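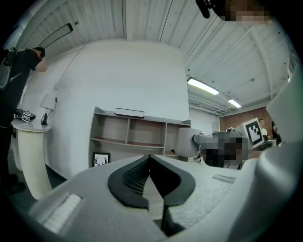 Sillo is a small workshop for tables and lamps, started by Florante and Angelica Malabanan in a rented unit with 17 square meters of floor. We make and repair the pieces which stand near a bed, beside a sofa or in a hallway. Our favorite form is the pedestal table, and the one we keep by the wall has a round white top on a cream column that becomes wider toward the floor. Near it is a little lamp with a white cone shade and a black base. We like this pair very much, and many customers ask for the same when they visit us.

In the first year we only repaired. People brought us tables with a loose top or a column with a crack, and Florante learned from each of them how the old makers were thinking. After this we began to build our own. The first model is called Wendt and is still in our list. The second is Vuvley, which is lower and has a heavier foot, good for homes with children or a big dog.

Angelica is responsible for the surfaces. She mixes the color by hand and gives it three coats, and between the coats she waits a full night. For this reason an order takes 21 days. We know it is long. If you need your table for a certain date, please write to us early and we will tell you if it is possible.

The lamps are the work of Aileen Lumanlan, who joined us in November with her brother Jericho. Aileen makes the shades and changes old cables. Jericho does the packing and the deliveries, and he also answers the telephone, so please be patient if he is driving.

We finished our table number 500 last spring. It went to the guesthouse Zosbridge, where it stands at the reception with a bowl of keys on it.

Visitors are welcome in the workshop in the afternoon, from 3 o'clock. You can bring your broken lamp or a drawing of what you wish. For questions about prices, ask for Renata Arancibia, who keeps our order book.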